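人行道自主行走套件试用进展报告(第2期)
提交对象:Blagoje Ristić 撰写:Gestdale 试点组 9月8日,星期一

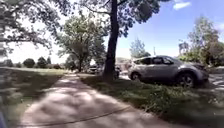

上一期报告交出去之后,供应商 Clalimex 来过两次邮件,希望我们把措辞改得“更平衡”一些。措辞我没有改,下面按原来的口径继续写。凡是我们自己跑出来的,我写“实测”;凡是对方手册或演示里讲的,我写“对方称”。两者混在一起,正是当初立项材料最大的毛病。

一、本期做了什么

试用对象仍是 Clalimex 的导航套件,含感知模块、车载计算单元和一套名为 Dokumness 的行驶记录软件,装在我们自己的底盘上。本期共完成16次户外行走,全部在住宅区人行道上,白天进行,每次都有一名安全员跟随。夜间和雨天没有安排,合同里的试用条款也没有覆盖这两种情况,这一点请您在考虑采购时记住。

路线是我们选的。对方原本建议用他们园区里的环形步道,路面新、两侧没有树、也没有车。我们坚持到真正的街边去跑:一侧草坪,一侧是带行道树的草带,再往外是停着车的路面。将来要送东西的地方就长这个样子。

二、实测情况

直线路段表现尚可。路面平整、光照均匀时,机器能稳稳走在人行道中间,转向不抖,速度也接近设定值。这部分我没有意见,不过同类产品大多也做得到,不能算采购理由。

树荫是主要问题。晴天时叶影落在浅色水泥面上,明暗斑块很碎,可通行区域的边界会来回跳。机器有时减速,有时干脆停下,等安全员确认后才肯走。对方称这是“保守策略”,可以调参数。我们按他们给的参数调过一轮,停顿少了,但对路面细小异物的反应也跟着迟钝了。人行道上的一道深色细线,可能是裂缝,可能是影子,也可能是一根线缆,套件对这几种东西给出的判断前后不一致。同一段路走两遍,日志里会出现两个类别。

草带边缘的识别也不理想。草长得参差不齐的地方,边界会被推到路面内侧,机器随之偏向另一边。偏得不多,没有出过事故,可是人行道本来就不宽,对面来一辆婴儿车就很尴尬。

三、关于“100%自主”的说法

对方宣传册首页写着“100%自主行走”。我请他们书面说明这个数字的算法,收到的答复是:安全员按键确认不计入人工干预。照这个定义,我们的试用也可以说是全自主的。我不打算在任何对外材料里这么写,也建议您那边不要引用。

Dokumness 软件倒值得单说几句。回放界面清楚,停顿点能直接跳转,组里的人一天就上手了。缺点是导出格式封闭,原始数据要经过对方服务器转换,每次都得等。如果试用结束后不续约,历史记录还能不能打开,合同里没有写明,我已经发函去问,还没有回音。

四、费用与进度

本期支出在预算之内。唯一的超支风险来自技术支持:合同包含的远程支持时长快用完了,而其中不少时间花在处理对方固件更新带来的毛病上。我认为这部分不该由我们承担,正在交涉。

进度比原计划慢。原定本期要做过街测试,我把它推迟了。在斑驳树影下还会误停的机器,不适合放到有车流的路口去,这个决定由我负责。Đặng 作为备选供应商已经答应借出一套设备,同路线对比可以在下一期开始。对方销售讲得同样动听,所以我们用同一张记录表、同一位安全员、同样的时段来跑。

五、下一步与需要您决定的事

下期计划先把树荫路段单独拿出来反复跑,上午和下午分开记录,参数固定不动,看误停到底跟光照有多大关系。然后才谈过街。

需要您批示的有两项。第一,是否同意把采购决定推迟到明年1月,等对比结果出来再说。Clalimex 给的优惠报价在那之前就会到期,对方一直拿这个催我们,我的意见是让它到期。第二,数据归属条款须在续约前谈妥,希望法务能派人参加下一次会议。

按目前掌握的情况,我不能建议采购,也还不到建议终止的程度。行走日志和停顿点清单已随本报告一并提交,往来邮件另附。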